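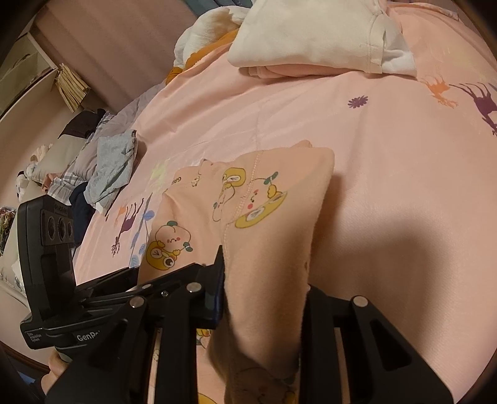 Plovard Finger Trials: soft laundry

README for the June release

Welcome! This folder holds everything from our comparison of finger shapes for hand-held grippers, tried on small, soft clothes. We had great fun with it and hope the recordings are useful to you too.

What we compared

Two sets of fingers, called Gusora and Sheehan in the file names. Gusora is the narrower pair and gets under a flat hem nicely. Sheehan is wider and holds a thick fold far better, though it tends to pick up the bedding along with the garment - more on that below.

What is in the folder

69 recordings, each with one person working the gripper by hand on a made-up bed. 25 use Gusora, 20 use Sheehan, and the rest are warm-up runs where we were still changing the finger spacing. Please keep the warm-ups out of any scores.

Each recording has a video, a track of how far the jaws are open, and a short text note by the person holding the handle. Do read the notes! Melina Triantafyllou's are especially good on how a pinch feels just before it slips.

The task

Pinch the garment so that a fold stands up between the fingers, lift it clear of the sheet, fold it once and let go. Baby clothes turned out to be the hardest and most interesting things to grip, as the cloth is so soft and there is so little of it.

Known problems

Pink on pink is tough. Our cloth-outline script often runs the garment and the sheet together, and printed sheets make it worse - it loves to treat a printed deer as a separate piece of clothing. Shadows on the bed also cause false edges.

The jaw track in 3 of the Sheehan recordings starts late. They are marked in the notes.

People

Recording: Melina Triantafyllou, Periklis Koutsoukos
Finger design: Areti Deligiannis
Checking and notes: Marina Kokkinos

Still to come: the same task with towels, and a softer pad for Sheehan.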